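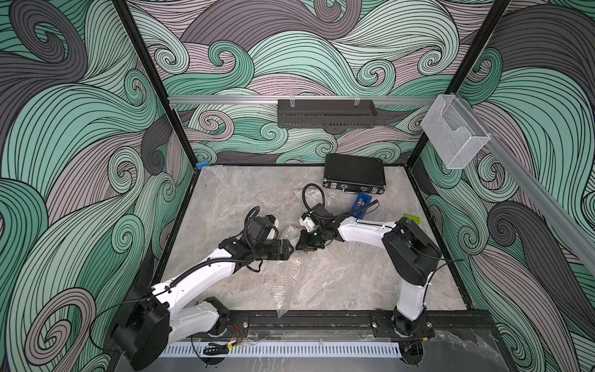
Moushumi Siriwardena

Morning everyone. I've got ten minutes and I talk fast, so shout if I lose you. Wernard is our name for the two-armed cell, and the talk is really about bubble wrap, or what bubble wrap does to a method that was perfectly happy with boxes.

(Ask who has tried to get a robot to handle film. Wait for the groans.)

Quick recap for anyone who missed Reynaldo's talk on Thursday. We teach by demonstration. A person drives both arms, we record the joints and the cameras, and a policy learns to copy the lot. For stiff things that got us a long way. Then Crisanto wanted to try packaging, and the success rate fell through the floor – I've still got his message somewhere, it was mostly swearing.

Our first guess was not enough data. So we went up to 1000 demos, all with soft packaging, and it got a bit better and then stuck. Same failure over and over: the fingers would shut a little early, on a fold, and the policy carried on as if it had a proper grip.

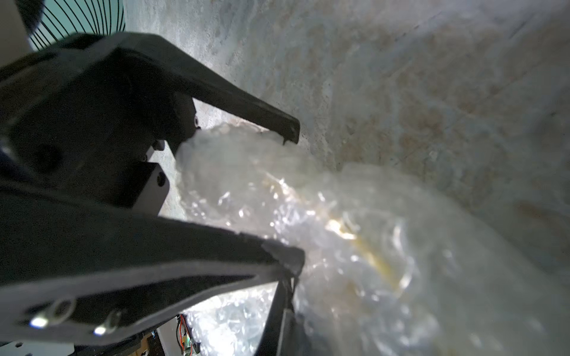

What we do now is label the grip separately. Erlinda went through 77 of the demos by hand and marked the moment when the operator was happy with the hold and started to move. Only 77, don't let anyone tell you we did the full set! We train a small extra head on those marks, using the wrist views, and the arm isn't allowed to pull until the head says yes. If it says no, open up, shift a bit, have another go.

Slow down here, people always ask about this. The head never sees force. We haven't got force sensing at the fingertips. It's picture only, and I was sure that wouldn't be enough. Mark Anthony bet me a lunch and I paid up in May.

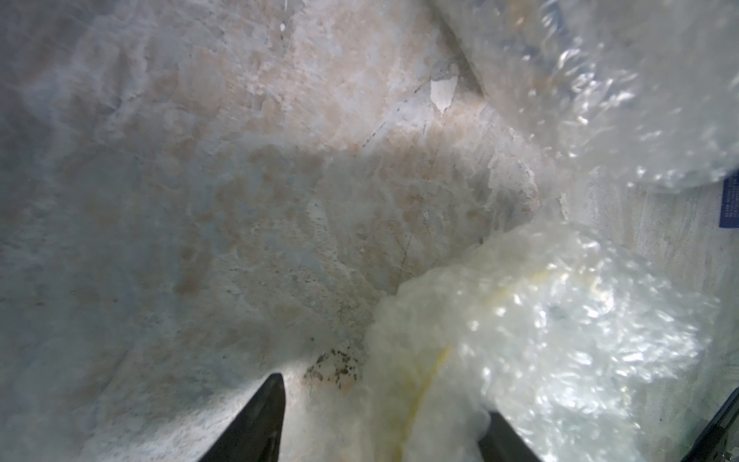 Wrist camera view, bubble wrap close to the fingers.

Results. On the held-out set we got nine good grasps out of 10, where the old policy managed roughly half. Small set, I know. Where it still goes wrong is glare and anything right up against the lens, where it all turns to mush.

Next job is the second arm, which doesn't have its own head yet and just trusts the first one. Skip the timing slide if we're past the bell. Questions, and Crisanto can take the ones about calibration.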